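Members' Forum > Restoration and Custom Builds > Rebuilt Skallard twin: eligibility for the June register

Thread 2204

Posted by: Registry_Secretary
June 2002

Members are asked to comment on the application from Consuelo Arriaga concerning her Skallard twin. The frame is original. The engine has been bored to 472 cc, and the forks and front wheel are from an Ero. The question is whether the machine may be entered in the Modified class or must go to Special Construction.

Posted by: ctapia_north

Rule 4 permits a change of forks provided the steering head has not been cut. I have read the application and see no mention of cutting. I would support Modified.

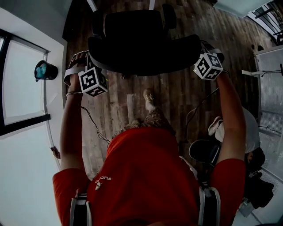 Posted by: Kanagaratnam_Spares

With respect to the previous member, the rule must be read as a whole. It refers to forks "of the period." The Ero unit was introduced well after the last Skallard left the works. Our shop has supplied parts for some 30 of these twins, and the later forks alter the wheelbase. Special Construction is the correct class.

Posted by: Tonantzin Tapia

I do not agree. The wheelbase is not mentioned anywhere in the rule. If the club wishes to restrict it, an amendment should be proposed in the usual manner - it should not be applied to one owner in advance.

Posted by: Consuelo Arriaga

I thank members for their remarks. The steering head is uncut, and the engine work was done with Gendex pistons. I can send measurements of the wheelbase on request.

Posted by: Registry_Secretary

Please send them, together with the frame number. The application remains open.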